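Course: Everyday Automation, handout for session 4
Can machines do household chores yet?
Karnton Evening College, 18 places, April 18, 2026

Please read these notes before the session. They continue from October, when we spoke about the shop floor.

In a factory the part arrives always in the same position. At home it does not. Soft and thin things are the most difficult: a wrapper, a bag, a towel. Their shape changes when you touch them, and clear film is also hard for a camera, which sees the reflection better than the film.
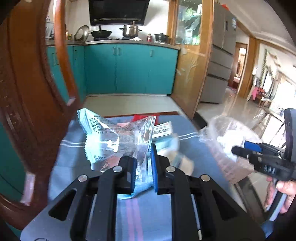

One student wrote under last year's notes that her mother clears a table while speaking on the telephone, and she asked why we call this a simple task. It is a fair question. For a person the task is easy – the difficulty is hidden in the fingers.

Terms for this session
Grasp: closing on the object so that it stays held.
Clutter: several objects which touch or cover each other.
Sorting: deciding where each thing belongs.

Sorting is often forgotten. A machine can hold a plastic bag and still not know if it is rubbish or if somebody wants to keep it. In our Trelemus exercise you will have 30 minutes to write the rules for one table. Most groups find that their rules are too few.
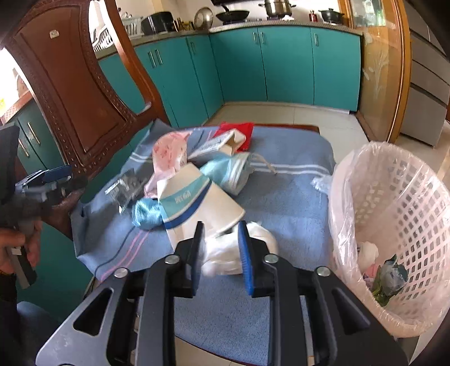
A reader from Flekport objected that homes need no robot with fingers, only better cupboards and fewer things to put in them. I agree in part, but the washing must still be folded by someone.

My own answer for today is: some chores, slowly, with a person near. Please bring to the session one chore from your home and a list of its steps, on paper. The Ginting text, pages 18 to 30, is optional.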